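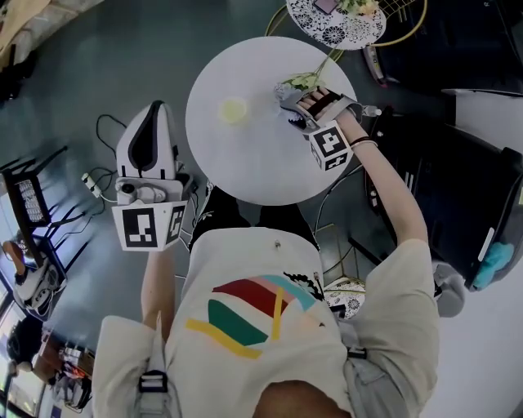 Rarkow: tabletop demos with two hand-held grippers

Hi, and thanks for stopping by! This is the README for Rarkow, the set of demonstrations I put together to answer a question that kept nagging at me: how much does an overhead view help when you train a two-handed policy on data from hand-held grippers? The longer write-up is in the docs folder. Read this one first though, it's shorter and it has the gotchas.

Last updated 15 Jun 2021.

What's in it

2,000 demonstrations of small tabletop jobs, mostly picking things up, moving them and setting them down again. There are 23 different objects, and I went for an annoying mix on purpose. Stiff things are easy. Sprigs of flowers are not – they bend, they shed, and they look different every single time you put them back down.

Each demo folder has:

overhead.mp4 – the view from above
left.mp4 and right.mp4 – the gripper views
poses.csv – position and rotation of both grippers, one row per time step
width.csv – how far open each gripper is
notes.txt – whatever I felt like typing that day (sometimes blank, sorry)

How the poses are made

Both grippers carry a cube with square black-and-white markers on its faces. My tracker, Ouali, finds the markers and works out where each gripper is. When a forearm or a shoulder gets in the way, it fills short gaps by interpolation and marks those rows with a 1 in the "filled" column. Please check that column before you train! I forgot to the first time and lost a week wondering why the left hand was twitching.

Results so far

I trained the same small network twice and ran it on the flower pickup task. With gripper views only it got 40 percent of the trials. Adding the overhead view took it to 65 percent. I was really happy with that, but it's one task and one network, so take it as a hint. Most of the misses were the gripper closing just above the stem.

Loading it

Use the loader in Widport, our little data package:

pip install -e ./widport
python -m widport.check path/to/demos

The check script complains loudly if a video and its CSV have different lengths. A few do. They're listed in bad_demos.txt and the loader skips them unless you pass --keep-bad.

Known problems

The left and right labels follow the person's hands, so they can look swapped depending on which way you rotate the overhead video. Lighting changes with the time of day. Gripper widths are in millimeters in the CSV but in meters once Widport has loaded them – I know, I'll fix it in the August release.

License

Free for research use. If you build something on it, please cite the Cistia tech report (BibTeX is in cite.txt) and open an issue if anything looks off.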